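August 16, 2020

Wastewater run, Kamwood site, second week

Picked up the Kamwood composites this morning. The autosampler had filled all its bottles but the pump tube is getting soft where it goes through the rollers, so it needs changing before the next round. Spare tube is in the drawer under the centrifuge. Samples went into the cold room in the order they came off the truck. The Nurnine samples came in the same cooler and are on the lower shelf with green tape. Don't mix up the shelves again.

Concentration

Used PEG for everything today, no filters. The filter membranes clog after 100 mL on Kamwood water, which has a lot of grit in it after rain. PEG pellets were small but visible in all tubes except Nurnine 4. For that one I marked the side of the tube where the pellet should be and resuspended from there anyway.

Spiked every sample with the bovine coronavirus stock before the first spin. Stock is from the May batch and has been thawed twice. After this run I would like to throw out whatever is left of that vial and open a new one.

Extraction

Kit as usual, eluted in the smaller volume. Kobina Arthur did the second half while I set up plates. He noticed the wash buffer on the left bench had no ethanol check mark on the lid. We could not tell if it had been added, so we made a fresh bottle and poured the old one out. Please tick the lid when you add it.
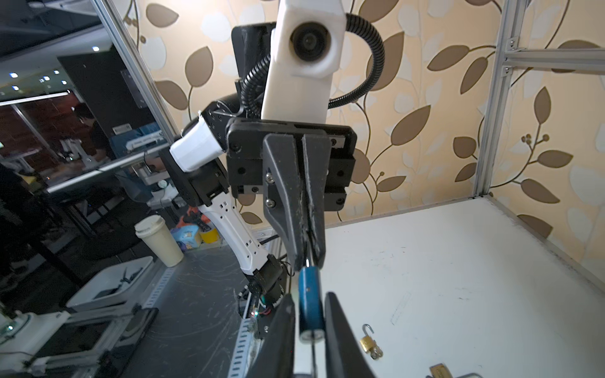

RT-qPCR

N1 and N2 on separate plates, three wells each, standards on both. Machine was free from noon.

Plate 1 (N1): standard curve fine, slope -3.38. No-template wells clean.

Plate 2 (N2): one no-template well came up at cycle 38. The other two were clean. I am keeping the plate for now but will not report anything from it later than cycle 36. If it happens again we should change the water and the N2 primer aliquot together.

Kamwood inlet came out at 3546 copies per liter on N1. Last week the same point was at 900. That is a real jump on paper, but the two weeks are not the same - last week's flow was high from the storm and this week was dry. Once I have the flow figures from the plant I will redo both as copies per day. Until then please don't put the raw numbers side by side in a plot.

Nurnine samples were all low. Two had only one positive well out of three, and I have written those as "detected, not counted."

Recovery of the bovine control was 7 percent for Kamwood and a bit better for Nurnine. Low but in the range we have been getting with PEG. The exception is Nurnine 4, where I got almost nothing back, which fits with the missing pellet. Repeat it from the backup bottle.

Inhibition

Ran the Kamwood extracts neat and at one in ten. The diluted wells came up a little over three cycles later, as they should, so I don't think inhibition explains anything here. Nurnine extracts not tested, there was too little left.

Other things

The county asked if we can say how many people are infected from the wastewater number. I wrote back that we can give them a trend after a few more weeks of samples and not a case count. Shedding varies too much from person to person and we have no good figure for it yet. Kobina has a copy of the reply.

Plorkum sheet: the sample log now has a column for time of collection as well as date. Fill it in for the old Kamwood rows if you have the paper slips. I found most of them in the blue folder but the first set is missing.

To do
- new pump tube at Kamwood
- repeat Nurnine 4 from backup
- flow data from the plant, both weeks
- order PEG, half a jar left
- fresh aliquots of N2 primers and water
- swab the hood before the next plate setup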